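Registering a Civil Partnership or Marriage at the Trarnunberg District Office
Frequently asked questions

Last reviewed in March by Cengiz Demirtaş, Registration Section

These answers cover couples of any sex giving notice in the Trarnunberg district, which includes Brundel. Notices lodged elsewhere follow the rules of that office.

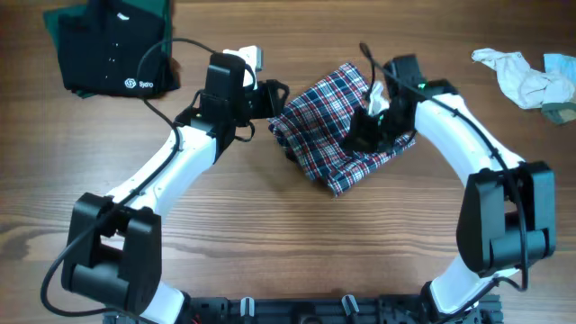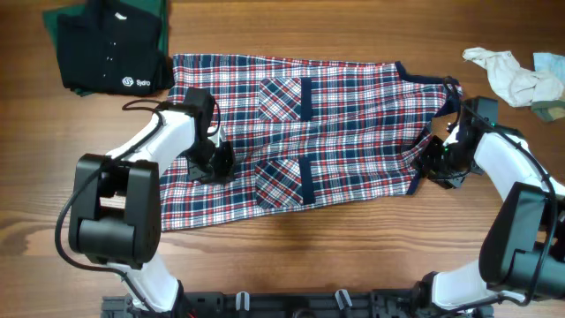

Two views of a wooden tabletop, the second with a plaid garment laid out on it.

Who can give notice at this office?

Any two adults, provided at least one of them is registered as resident in the district. The sex of the partners has no bearing on the procedure, the form or the fee. Form 3 replaced the two older forms and uses "first partner" and "second partner" throughout. The order in which you enter your names has no legal effect.

Do we both have to attend?

Yes. Notice is given in person by both partners at the same appointment. A partner who is in hospital or in custody may be visited by an officer; write to the section before booking.

What documents do we need?

Each partner brings a passport or national identity card, a full birth certificate and proof of address. A partner who has been married or in a civil partnership before also brings the final divorce order, the dissolution order or the death certificate. Copies are not accepted, including certified copies made by an employer or bank.

My birth certificate shows a former name or a former sex. Is that a problem?

No. Bring the document that links the two records, such as a deed of change of name or a recognition certificate. The officer notes the reference number and returns the document. The former entry does not appear on the public notice or on the marriage certificate.

How long does the notice last?

The notice is displayed for five weeks. If no valid objection is received, the authority to marry is issued and stays in force for 105 days. After that you must give fresh notice and pay again. The period cannot be extended.

Can somebody object because we are a same-sex couple?

Anyone may lodge an objection, but it must state a legal bar: an existing marriage, a prohibited degree of relationship, age, or lack of capacity. An objection on any other ground is recorded, answered in writing and closed. It does not stop the clock on the notice period.

We registered a partnership abroad. Do we need to do it again?

It depends on the status given to it where it was made. Partnerships from countries on Schedule B are treated as civil partnerships from the date of registration. For all others, the section gives a written decision within some five working days of receiving the papers. Translations must be made by a sworn translator.

Can we convert a civil partnership to a marriage?

Yes. Conversion needs no notice period and no witnesses. Both partners sign the declaration before an officer, and the marriage is dated from the day the civil partnership was formed. Pension schemes do not always update their records automatically - send them the new certificate yourselves.

Where can the ceremony be held?

At the district office, at the Kırmızıgül rooms in Brundel, or at any approved venue. Sunday ceremonies are available at Kırmızıgül only. A religious body may decline to host a ceremony. An approved commercial venue may not refuse a booking on the ground of the couple's sex.

What if a venue or supplier refuses us?

Ask for the refusal in writing and keep any emails. Complaints about approved venues go to the licensing officer, Güven Şimşekoğlu. Complaints about other suppliers go to the Stistetti advice service, which can also tell you the time limit for a court claim.

Can we change an appointment?

Yes, up to three working days beforehand, using the reference on your booking letter. Later changes are charged as a new appointment.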